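Nillow ハンド 丸指タイプ
厨房・家庭の片付け作業向け ロボット用グリッパー 製品情報

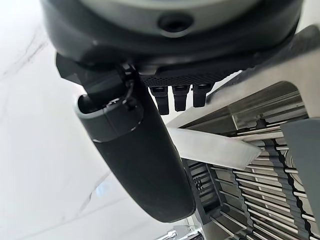

結局、機械に片付けを任せて人はその場を離れられるのか、そこだけ先に書いてほしい、と問い合わせフォームに書かれたことがある。先に答えると、現時点では離れられない作業のほうが多い。同じ部屋で別の仕事をしながら、止まったときに手を出せる距離にいること。この製品はその使い方を前提に販売している。

以下、仕様と、任せられる作業、まだ任せられない作業を順に記す。購入前の確認用にまとめたページなので、不向きな用途も省かずに載せた。

製品の概要

Nillow ハンドは、卓上型または台車型のロボットアームの先端に取り付けるグリッパーである。製造はProrketti、国内向けの販売と修理受付はQueirozが行う。丸指タイプは、食器や調理小物のように硬くて滑りやすく、形がそろっていないものをつかむ用途に合わせた型で、指の外側に角がない。物を置いたあと、隣の物に触れながら指を抜く場面が多いため、この形になった。

標準の平指タイプは箱や袋の移し替えに向く。取り付け部は共通で、本体を買い替えずに指だけを替えられる。どちらを選ぶか決まらない場合は、扱う物のうちいちばん数の多いものに合わせるとよい。

主な仕様

指の質量 片側314グラム
指の交換時間 3分前後(付属工具を使用)
登録できる作業手順 8件
保証対象 本体、指、接続ケーブル
付属品 交換用の指表皮、工具、保護キャップ、取扱説明書
別売品 平指、手首カメラ用ブラケット、洗浄用カバー
取り付け 当社指定のフランジを持つアーム

アームと制御装置は含まれない。可搬重量はアーム側の性能で決まるため、本ページには記載していない。購入済みのアームがある場合は、型番を添えて問い合わせのこと。

任せられる作業

条件がそろっていれば、次の作業は人がつきっきりにならずに進められる。

ラックからの取り出し。金属の棒が並んだ棚やかごから、間隔をあけて置かれた食器を一つずつ取り、台に移す。ラックの位置が毎回同じで、固定されていることが条件になる。引き出し式のラックは、最後まで引き出した位置で止めておく。途中で止まっていると、指の通る隙間が足りなくなる。

台の上の整列。カップ、小鉢、保存容器を決まった場所に並べる。向きをそろえる必要がある場合は速度が落ちる。

空き容器の回収。空の容器を台から回収箱へ移す。中身が残っていると重さが変わり、持ち上げる途中で傾くことがある。液体の残った容器は先に人が空けておくこと。

調理小物の仕分け。お玉、泡立て器、木べらなどを仕切りのある箱に分ける。重なって置かれたものは苦手で、上の一本を取ると下のものも引きずってくることがある。

条件つきの作業

食器をラックに入れる作業は、取り出しより難しい。棒と棒のあいだに縁を差し込むには、持った角度がずれていないこと、隣の皿が倒れていないことの両方が必要になる。Lesvilleの試験室では、同じ形の皿だけを使う場合に限って、人が横にいる状態でこの作業を行っている。形の違う皿を混ぜると、置き直しが増えて人がやるより遅くなる。急ぐ時間帯に使う作業としては勧めていない。

布巾をたたむ作業もよく聞かれる。広げてある布巾をつまんで二つに折るところまではできる。かごの中で丸まった布巾を広げるところは、まだ安定しない。丸指は布の端を探すのに向いておらず、試すなら平指のほうがよい。

扉や引き出しの開閉は、取っ手の形による。棒状の取っ手で、手前に軽い力で動くものは扱える。押して開ける扉、磁石の強い扉、途中で引っかかる引き出しは、開けたままにしておいてもらうほうが早い。

まだ任せられない作業

刃物を扱う作業には使用しないこと。包丁、ピーラー、スライサーのほか、割れた食器の回収も対象外とする。指の表皮が切れるだけでなく、落としたときに人が近くにいる可能性がある。

火のそばでの作業にも使用できない。加熱中の鍋、熱したオーブンの天板、湯気の出ている釜も同様である。表皮は熱に対して短い時間しかもたない。

汚れ落ちの判定もできない。カメラの映像から食べ残しの塊を見分けることはあるが、薄い油膜や茶渋の有無までは判断できない。洗浄後の確認は人の目で行う。ここを機械に任せたいという希望は店舗の方に多いのだが、今の構成では引き受けられない。

薄いガラス器は、持てるが勧めない。握る力を下げれば割れにくくなる反面、今度は滑る。ちょうどよい力の幅が狭く、器ごとに調整が要る。毎日同じグラスだけを扱う店であれば相談に応じる。

家庭での使用について

家庭の台所では、店の厨房より条件が悪くなることが多い。食器の種類が多く、置き場所が日によって変わり、通路が狭い。床に物が置かれていることもある。家庭で使う場合は、一度に全部を任せようとせず、まず作業を一つに絞って登録するのがよい。朝、かごの食器を台に出すだけ、という使い方がいちばん長く続いている。

小さな子どもや動物のいる部屋では、囲いのない状態で動かさないこと。停止ボタンはアームの動く範囲の外に置く。手の届く高さであっても、アームをよけないと押せない位置は不可。

つやのある台や金属の面は、光の反射でカメラが物の縁を見失う原因になる。白い石目の台に白い皿を置くと、見分けがつきにくい。窓からの光が強い時間は、ブラインドを下ろすか、台に色のついたマットを敷くと改善することがある。ステンレスの棚は照明の角度を変えるだけで安定する場合もあり、機器を買い足す前に試してほしい。

店舗・作業場での使用について

小さな飲食店、給食の下膳口、部品の洗浄場からの引き合いが多い。洗浄場では、かごの中の小物を乾燥台へ移す作業に使われている。油のついた部品は滑るため、表皮を溝つきのものに替える。溝つき表皮は汚れがたまりやすく、食品には使えない。食品用と部品用の指を兼用しないこと。

速度については、人より速くなると考えないほうがよい。慣れた人が両手で運ぶ量には及ばず、片方の手でゆっくり運ぶ人に近い。人が盛り付けや会計に回っているあいだに少しずつ進む、という配置で導入すると不満が出にくい。下膳が集中する昼の時間帯は機械を止め、落ち着いてから動かしている店もある。

設置前に確認すること

設置場所の台は水平で、アームの動作で揺れないこと。キャスターつきの台は固定する。ラックは金具で留め、手で押しても動かない状態にしておく。

指とラックの隙間は、電源を入れる前に手で動かして確かめる。指は太さがあるため、間隔の狭い棚では物をつかんだまま抜けなくなる。隙間が足りないときは、ラックの仕切りを一列おきに使うか、平指に交換する。

手首カメラを使う場合は、指を開いた状態と閉じた状態の両方で映像を見ること。指が画面の広い部分を占めるのは構造上のもので、故障ではない。置き先の縁が指に隠れるときは、近づく向きを変えて手順を登録し直す。

お手入れ

使用後は指の表面を中性洗剤を含ませた布で拭き、水拭きして乾かす。指だけなら外して洗えるが、取り付け部を水に浸けないこと。関節のすきまに入った米粒や繊維くずは、柔らかいブラシで取り除く。金属のへらや針は使わない。

表皮に裂け目、べたつき、硬化が見られたら交換する。毎日使う店舗では7週ごとの点検を勧めている。点検項目は、表皮、ねじのゆるみ、ケーブルの被覆、開閉時の音。開閉の途中で引っかかる感触があるときは、油を差さずにQueirozの修理受付へ連絡のこと。市販の潤滑油は表皮を傷める。

よくある相談

食器洗い機の中に直接手を入れられるか。
機種と設置の高さによる。ラックを手前まで引き出せて、扉がアームの動く範囲をふさがないものであれば検討できる。庫内の奥へ差し込む使い方は認めていない。運転直後は湿気が残るので、庫内が冷めてから作業を始める。

夜のあいだに無人で動かせるか。
認めていない。途中で皿を落とした場合、破片が残ったまま次の動作に入るおそれがある。

登録した手順は別の店舗でも使えるか。
読み込みはできるが、そのままでは使えないことが多い。台の高さと照明が違うと、置く位置がずれる。読み込んだあと、空の状態で一度通し、次に割れない容器で確かめてから食器に移ること。

つかみそこねたときはどうなるか。
同じ位置で再度試し、それでもつかめなければ手を開いて待機する。待機中は表示灯が点滅し、人が物の位置を直して再開ボタンを押すまで動かない。飛ばして次に進む設定もあるが、取り残しが出るため初期状態では切ってある。

購入と貸し出し

販売のほかに、貸し出しで試すことができる。申し込みには、扱いたい物の一覧と、ラックおよび台の寸法を添えてほしい。写真があると返答が早い。物の一覧には、ふだん使わない大皿や形の変わった器も入れておくこと。導入後の相談は、たいてい一覧になかった器について寄せられる。

Lesvilleの試験室では、持ち込んだ食器での動作確認を受け付けている。見学のみの来室も可能だが、刃物、陶器の破片、加熱した調理器具の持ち込みは断っている。9月は設備の入れ替えのため、午後3時以降の受け入れを休む。

関連製品
Nillow ハンド 平指タイプ
Nillow 交換用表皮(丸指用・平滑)
Nillow 交換用表皮(丸指用・溝つき)
Nillow 手首カメラ用ブラケット
Nillow 洗浄用カバー

仕様は改良のため変更することがある。最新の取扱説明書は購入者向けページから入手できる。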